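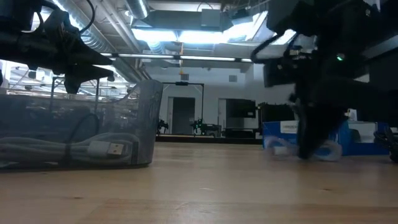
A white cable coiled up in a clear plastic bin.

Why can't the bakery find a baker?

Hello again! Last month lots of you asked me about the sign in the window of Ardeleanu, the bakery on the corner in Ultcombe. It says STAFF WANTED in big red letters, and it has been up since June. One of you wrote, "My mum says there are loads of people looking for work. So why doesn't one of them just go and work there?"

What a good question. I had to have a proper think about it (and a bun, for research).

Let's start with a word grown-ups use on the news: vacancy. A vacancy is a job with no one doing it yet. Imagine your school play needs a dragon, and no one has been picked. The dragon is a vacancy!

Now imagine there are plenty of children who want to be in the play, but the dragon has to do a cartwheel. If none of them can do cartwheels, you've got lots of people and still no dragon. Grown-ups call this a skills shortage. You can fix it by teaching someone, but a cartwheel takes a while to learn, and so does making good bread.

I went to see Ecaterina Sandu, who runs the bakery, and asked her what a new baker has to do. The first thing she told me was the starting time, and it was 3 o'clock in the morning. I was still dreaming at 3 o'clock! The first bus from Grondgate doesn't leave until nearly six, so anybody living over there would need a car, or a very long walk in the dark.

So sometimes the job and the people are in different places, or the hours don't fit. A dad who takes his children to school might be a brilliant baker, but he'd need a job that starts later on.

What about paying more money? That can help a lot. If Ecaterina offered an extra 2,000 pounds a year, more people might ask about the job. But the money has to come from somewhere, and in a bakery it mostly comes from people buying bread. She might have to put the price of a loaf up, and then some customers might buy fewer loaves. It's a bit like a see-saw – push one end down and the other end goes up.

There is another way, and it's my favourite. A business can take on an apprentice, which means someone who learns the job while they are doing it and gets paid as well. Ecaterina was one herself. It took her 7 months just to get her plaits right, and she says the early ones looked like old socks.

She's hoping to take on an apprentice this autumn, so the sign may have to change.

Something to try at home: ask a grown-up what their very first job was, and who taught them how to do it. My first one was washing pots in a café, and I was dreadful at it!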